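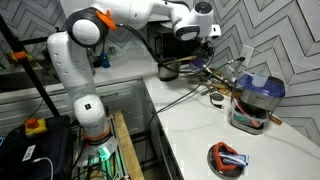 White robotic arm beside a kitchen countertop

Recurring gift charged twice after switching from card to bank account

Posted 21 February 2019 in Online Giving, Donor Accounts

I keep the giving records for a mid-sized church. We take online gifts through Bretik and import the weekly batch into Doletti, where the fund totals and donor statements are kept. One donor had a monthly gift of $321 to the building fund on a debit card. He logged in and added his checking account, then set up the same monthly gift from that account. Both gifts went through this month. Bretik shows two schedules under his profile, both active. Doletti shows two entries under one donor number.

He wants one payment returned and the other kept. My questions:

1. Does adding a new payment method replace the old schedule, or does the old one have to be canceled by hand?
2. If I refund the card gift in Bretik, does the refund carry over to Doletti, or do I enter a reversal there too?
3. We have 34 other donors we were planning to move from card to bank account before the end of April to cut fees. Is there a way to do it without the same problem?

I have the finance role but not the administrator role.

3 answers

Answer 1 (accepted)

Adding a payment method does not touch existing schedules. A schedule is tied to the method it was created with. There are two ways to change it. The donor can open the existing schedule, choose Edit, and pick the bank account from the payment list. Or he can create a second schedule and cancel the first. He did half of the second one.

For the refund, check the status of the card gift first. If it is Pending, use Void, and nothing reaches the export. If it is Settled, use Refund. A refund is written to the next export as a separate negative line with the original transaction number and the refund date. Doletti will import it if "Include adjustments" is checked in the import profile. It is unchecked in a new profile. If yours is unchecked, the refund line is skipped without a warning and you have to enter the reversal manually. Do not do both or the fund will be short by $321.

Do not refund the bank gift in place of the card gift. Bank payments can still be returned by the donor's bank several days after they show as settled, and if that happens after you have refunded, he gets the money back twice.

On the third question, the finance role cannot change a donor's payment method, and I don't think the administrator role can either. Each donor has to do it. Send them the link to the Edit page for their schedule, not the general giving page. The general page always creates a new schedule. Afterward, run the Active Schedules report sorted by donor and look for repeats before the next processing date.

Answer 2

Same thing happened to us, on Wodberg though, not Bretik. We just asked the donor and she said to keep it as an extra gift. Might be worth asking before you refund.

Answer 3

One addition to the first answer. Look at the fund on the new schedule. When we moved people over, several new schedules had gone to the general fund because that is the default on the form. A gift a donor meant for the building fund has to be corrected in both places, and the correction needs a note for the audit file.

Also check the per-transaction limit on bank gifts. Ours was set to 2000 when the account was opened and larger gifts were declined with a message that only said "unable to process." Support raised it on request.

Comment from the original poster

Card gift was Settled, so I refunded it. "Include adjustments" was unchecked. I turned it on and the negative line came in with the next batch. The new schedule was on the building fund already. Old schedule is canceled.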